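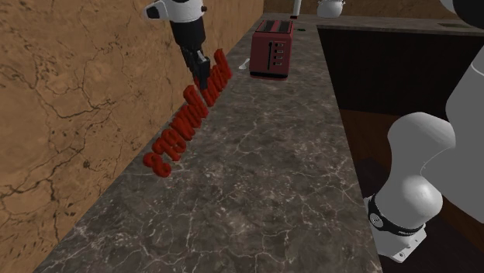 *Computer image: a dark stone counter with pale veins and red lettering along the wall.*

**Small cafés in Orneck may stay open until midnight**

Cafés and tea houses in the old part of Orneck will be allowed to serve customers until midnight from January. The town council accepted the change last night after a long meeting, in which people who live above the shops spoke for almost as long as the owners.

Until now, places without a restaurant licence had to close at ten in the evening. The owners in Kurtuluş Street have asked for later hours many times. They say that the evening train from the coast comes in just before ten, and the passengers walk past dark windows to the bus station.

"People get off hungry and they find only the machine with the crisps," said Nesrin Işık, who has a small soup and tea place near the station steps. "I am cleaning my tables at that hour anyway. I would prefer to clean them later and sell some soup first."

The new permit will cost 100 a year for places with indoor seats only. A café which also wants tables on the pavement must pay another 100, and these tables must be taken inside by eleven. Music outside is still forbidden at any hour.

Not everybody was pleased with the decision. Sinan Karakaya lives on the first floor over a bakery and brought to the meeting a notebook in which he had written down the noise of one whole summer. He told the council that the cafés are not the worst problem – it is the customers who stand and talk at the door after they have paid. He asked for a rule about this, but the council's lawyer answered that a café cannot be made responsible for a person who is already in the street.

As a compromise, the council has agreed that a café will lose its late permit for the season after three complaints which the town's night officer has confirmed. Residents can make the complaint by telephone or at the desk in the town hall. A complaint by e-mail will also be accepted, although some members were against this.

Efua Quaye, who spoke for the owners, called the rule hard but possible to live with. She said she is more worried about staff. Many cafés in the street are run by two people, often from the same family, and with the longer hours they would have to find a third person or open later in the morning. Her own café, Esano, will try the late hours on some evenings and keep the breakfast as it is.

The bus company Orkine was also at the meeting. Its local manager, Kwan-ho Tsang, said that the last bus to the upper villages will continue to leave at 23.20, and that a later one is not planned for this winter. Several people in the room were clearly disappointed by this answer. The kitchen workers who live in the villages now share taxis when they miss the bus, and one waiter said he spends on this a good part of his tips.

Şükran Çınar, who prepared the proposal for the council, said the question of the bus will come back in spring, when there are some numbers to look at.

Forms for the permit can be collected from the town hall, second floor, in the mornings. Owners must bring their present licence and a drawing of the room with the exits marked.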